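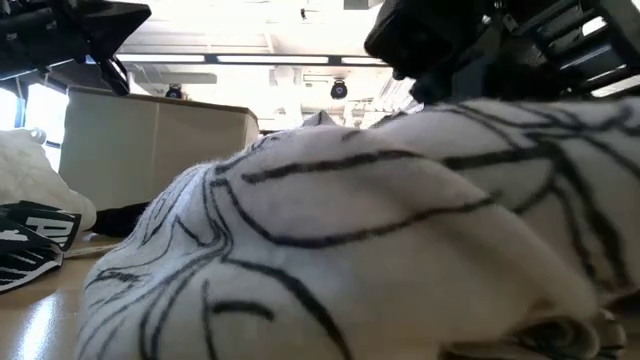
Two grippers over a white cloth with a black line print, on the folding bench at Tostetti.

Call for participants: August open day at Tostetti

We are opening up the Fangate workshop again this August, and we would love to have 49 people come and spend a few hours with us while the robots work on laundry and other soft things. You don't need any background in machines at all (a good number of last year's guests had never stood near one), only some patience and a willingness to tell us what you think, because that really is the part we learn from.

The visit starts at 9:30 in the morning with coffee, then a walk through the Tuncer hall, and after that you'll sit in on a full demonstration with the folding team. Please bring one or two pieces of clean fabric from home, a towel or an old T-shirt or a baby blanket, anything you don't mind handing over for the morning. Big prints are very welcome!

Participants must be 18 or older and comfortable standing for stretches of half an hour. Lunch is on us, and there is free parking behind the Herum building.

To sign up, send a short note to Gilles Gautier at the front office, or call extension 2754, and tell us a little about yourself and what fabric you plan to bring.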